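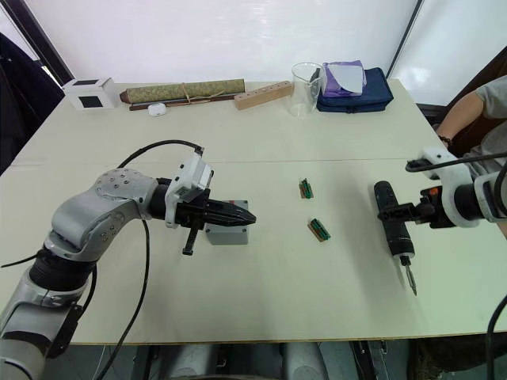

Section 7. Turning On Login Alerts and Checking the Access Log

Munum keeps a record of every sign-in to your account, including the ones you'd like to forget. Set up alerts before you need them. Setting them up afterward is a fine hobby but won't bring your files back.

You will need your account password, your recovery phrase and a second device that is already paired. If you have no second device, go back to Section 6.

1. Open Munum and choose Settings, then Security, then Sign-ins.

2. Enter your password. Three wrong tries lock the page for 12 minutes, and typing harder doesn't shorten the wait.

3. Switch on Alert me about new devices. The switch turns green after the server answers. If it stays gray, check your connection and try again.

4. Pick where alerts should go. Choose the paired device, email, or both.

Caution: Don't send alerts only to an email address that has the same password as your Munum account. Whoever gets into one will get into the other and delete the warning on the way through.

5. Press Send test. A message with a three-digit code should arrive within 900 seconds. Ours is always 866, so don't go looking for meaning in it.

6. Type the code and press Confirm.

Note: Customers on the Ostwood server group may see the test message twice. Either one will do.
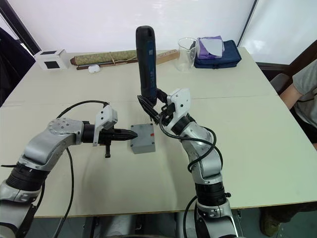 Why does the access log show a country I have never visited?

The log places each sign-in by its network address, and a VPN or a phone carrier can make that address look very far from home. Compare the time and the device name with your own before you panic. If neither matches, carry on with the steps below.

Removing a device you don't recognize

1. In Sign-ins, select the device and press End session.

2. Change your password right away. Adding an exclamation point to the old one counts as a change only in the legal sense.

3. Open Linked apps and remove anything you don't use. Nkuna and Dristeck connections made before version 4 keep their own keys and must be removed one at a time — yes, we've had letters.

4. Press Export log and save the file somewhere outside your account.

Caution: Clearing the log is permanent. Support can't restore it, however nicely you ask.

Log entries are kept for 12 months. Export them in February if you keep yearly records, as older entries drop off at the end of that month.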